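# The Word for Soft

Narayanan Hegde had been awake since five, and the planner still wanted to fold the cloth in the air.

It was a Saturday, and the heating in the Ollville building was set for a weekday. He worked in his coat. On the left screen he had the log of run 159, on the right screen the code, and between them a cup of tea which he had forgotten two times already. The software was called Brenon. It had been called something longer in the beginning, but the longer name did not fit in the menu bar, and people get used to what they read every day.

Brenon was good with boxes. It was good with cans, with books, with anything that stays the same thing when you pick it up. You gave it a goal, it searched through the possible moves, and it gave you back a path with small green numbers beside it. The numbers said how sure it was. With a box it was nearly always sure. With a cloth it was also nearly always sure, and this was the problem.

"It is lying to us," he said, when Bergþóra called at nine.

"It doesn't know how to lie. You wrote the cost function together with me. There is no term for lying."

She was at home, three hours of train away, and he could hear a kettle and a child asking for the other shoe. Bergþóra Toft had made the perception part. She had made it alone, during one winter, and she spoke of it the way other people speak of a garden. It took the picture from the wrist and made a shape from it, and passed the shape to Brenon, and after that she considered her part to be finished.

"Run 159," he said. "Look at the mask in the fourth second."

He waited while she opened it. The child had found the shoe.

"The mask is fine," she said slowly. "It's one object. One cloth."

"Yes. And the next mask?"

"Also one cloth."

"But not the same cloth. I mean, the same cloth, but the shape is another one. The planner takes the first shape and keeps it. It closes the fingers, the cloth becomes a ball, and the planner still believes it is holding a flat thing with four corners. So it looks for the corners. It asks for a corner that is now somewhere in the middle of the ball."

For a while she only typed.
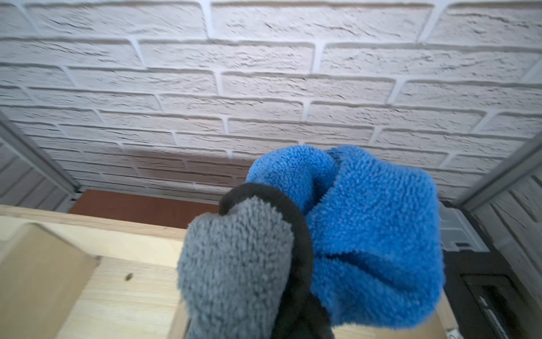

"We could ask for a new shape after each contact," she said. "I can give you one in 172 milliseconds. Less if you don't need the edges."

"I need the edges."

"Then 172."

He wrote the number on a piece of paper, although it was already in his head. The control loop would not wait so long. If it waited, the arm would stand still after each touch, like an old man on a staircase, and the people from Busura, who paid for the project, would see an arm which stands still. They had said in the first meeting that they did not like pauses. A pause looks like a fault, they had said. Narayanan had agreed at that time, and wrote it down as a requirement.

Now he was not so sure. He thought about his mother, when she took the washing from the line. She took a piece, and it fell together in her hand, and then there was a moment when she did nothing. She looked at it. Her thumb moved a little along the hem. After that she knew where the corner was. He had seen this perhaps a thousand times as a boy and had never understood it as a part of the work.

"What if it doesn't plan the whole way?" he said. "It plans until the touch. Then it throws away the rest."

"Throws away?"

"The path after the grasp is worth nothing, you agree? It is made for a shape that will stop existing. So we cut it there. We let it wait for your 172 milliseconds, and then it plans again from what it sees."

"Busura will count the pauses."

"Let them count."

She laughed, and then she said she must go, there was a swimming lesson. She would send him the call with the edges turned on. He should not change anything in her folder. He promised this, and she did not believe him, and both of them hung up satisfied.

It took until the afternoon. Most of the change was deleting. He removed the function which carried the old shape forward, and the one which repaired it when it went wrong, and a third one, with Hsueh's name in the comment, that repaired the repair. Hsueh had left before Narayanan came. The comment said only: *sorry, it works, please don't touch*. He read it again and moved it to a text file on his desktop before he deleted the rest.

Then there was the question of the green number. Before the grasp it could stay. But after the touch, in the time until the new shape arrived, Brenon must show something, and the field did not accept an empty value. He tried zero. Zero was wrong – it did not mean "I don't know", it meant "I know that it will fail". In the end he changed the type of the field, and this broke 297 tests, all with the same message.

He looked at the red list for a moment with his hands in the coat pockets. Then he drank the tea, cold as it was, and began with the first one.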